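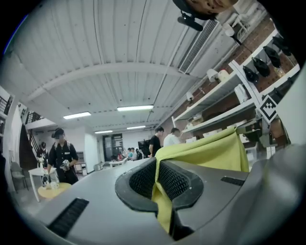

Cloth station during the September open day, with the yellow-green cloth at the gripper.

Running a hand-held gripper demonstration for visitors

These notes cover the cloth demonstration at the Trarkstead workshop, from setting out the station to closing down the recording. They are written for whoever is hosting and assume you have already passed the gripper handling check. Wulan Sembiring wrote the first version; the present one includes the changes agreed after the September open day.

What you need

One hand-held gripper, charged, and one spare battery
Two cloths of the same size in a plain, light colour
The Demanlow recording laptop with its power supply
The printed marker signs, already fixed near the shelving
A soft brush and a dry wipe for the lens
The visitor sheet, one copy per group

Use plain cloths. Patterned ones confuse the edge finder and you will spend the visit explaining why. Tea towels with a raised hem are acceptable, but the fingers tend to catch on the stitching.

Before the doors open

1. Switch on the ceiling lights and leave them on for the whole session. Changing the lighting halfway through means repeating step 4.

2. Start the laptop and open the Vakimar recorder. Check that free disk space is above 300 GB. If it is lower, move the oldest sessions to the archive drive before doing anything else.

3. Brush the lens, then wipe it once in a single direction. Do not use spray.

4. Hold the gripper at chest height, point it towards the shelving and turn slowly from left to right. The recorder should report a position lock within a few seconds. If it does not, check that no box or coat is covering a marker sign.

5. Record a short test in which you pick up the cloth, lift it and put it down. Play it back. The fingers must open and close in step with the picture. If they lag, restart the recorder – restarting the gripper alone does not clear the fault.

Receiving the group

Ten minutes of talk is enough. Ismael Lins usually starts with the finished result, a folded cloth from an earlier run, and then works backwards to how the data was made. Marlene Cavalcanti prefers to begin with the tool. Either order works, provided that visitors have seen one complete fold before anybody asks to try.

Keep bags and drinks on the side tables, well clear of the person holding the gripper. Visitors who are waiting should stand where the operator can see them. The tool is wider than it feels in the hand, and people turning round with it have knocked the shelving.

Showing a fold

1. Lay the cloth flat with one corner towards you.

2. Close the fingers on that corner, about a thumb's width in from the tip. Gripping the very end lets it slip.

3. Lift straight up until the cloth hangs free, then pause for a count of two. The pause gives a clean break point when the recording is cut later.

4. Carry the corner across to the opposite one and lower it. Keep the wrist still. Most poor recordings come from twisting at this stage.

5. Open the fingers fully before moving away.

Do this three times at normal speed without talking. Explain on the fourth. If the cloth bunches up over the body of the gripper and hides the fingers, stop, shake it out and begin again. A run with hidden fingers can be kept as a failure, but it must be marked as one.

Letting visitors try

Each visitor gets two attempts. Stand on their free side and start the recorder yourself. Left-handed visitors should use the tool in the left hand; the recorder does not mind.

At the September open day we saved 338 visitor attempts, of which 98 were rejected on review. Saron Abera went through the rejected ones and found that the usual fault was speed. Ask people to move at the pace they would use to carry a full cup.

Questions that come up

How many recordings does it take? The folding set held 2,002 runs when it was last used for training. Fewer would do for a single cloth on a single table.

Does it work on clothes? Sleeves are still poor. Say so.

Can I see the robot do it? Only if Wellington Araújo is on site to run the Akbari arm. Do not promise it in advance.

Closing down

Stop the recorder and wait for the green tick before closing the lid. Label the session with the month and the host's initials. Put the gripper on charge with the fingers open, fold both cloths by hand and return them to the drawer. File the visitor sheets with the session notes, including any that were left blank.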